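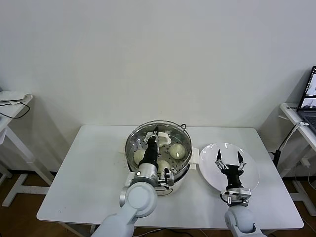
Chapter 6
Moist Heat: Steaming, Poaching, and Simmering

Key terms: condensation, latent heat, saturated steam, proofing, carryover cooking

When the bakery school in Clendside moved to its present building, the first-year students had no deck ovens for most of a term. Their instructor, Dzintra Šimkus, taught dough on gas rings instead. Students mixed a plain yeast dough, shaped it, let it rise, and cooked it over boiling water. The crumb was soft and even, the surface was smooth, and there was no crust. Several students asked whether what they had made was bread.

It was. The flour, water, yeast, and sugar were the same ones they later used for pan loaves. The difference was in how heat reached the dough, and that difference is the subject of this chapter.

In Chapter 5 we looked at dry heat. Air in an oven is a poor carrier of heat, which is why you can put your hand into a hot oven for a moment without harm. Steam at a much lower temperature will burn you at once. When steam touches a cooler surface it turns back into water, and in doing so it gives up the energy that was needed to make it a gas. This energy is called latent heat. A cold dumpling or a piece of fish placed in a steamer is heated mainly by this process until its surface comes close to the temperature of the steam.

At sea level, water boils at 212 degrees Fahrenheit, and food in an open steamer does not get hotter than that. Browning of the kind described in Section 5.3 needs a higher surface temperature and a drier surface, so steamed food stays pale. Flavor must come from the food itself, from a filling, or from a sauce added later.

Altitude matters too. The cooking school at Sutwood stands 2546 meters above sea level, and water there boils well below the sea-level figure. Ekrem Kozan, who wrote the school's recipe cards, lengthened nearly all of the steaming times and left the frying times alone. Problem 4 at the end of this chapter uses two of his cards.

Moist heat is usually divided by how much water touches the food. In steaming, the food sits over the water. In poaching and simmering, it is covered or partly covered by liquid — water, stock, milk, or wine. Each method has its own faults. Steamed dough can collapse if the lid is lifted too soon or if drops fall on it. Poached eggs spread when the water moves too fast. Simmered meat turns dry and stringy if the pot is allowed to boil hard, even though it is surrounded by liquid the whole time.

6.1 What Happens Inside a Steamer

A steamer has three parts: a supply of boiling water, a support with openings, and a lid. The support may be metal, bamboo, or a plate set on a rack. The openings let steam rise around the food and let condensed water drain back.

Leave space between pieces. A ball of dough weighing 60 grams grows a good deal as it cooks, and pieces that touch will stick together and tear when they are pulled apart.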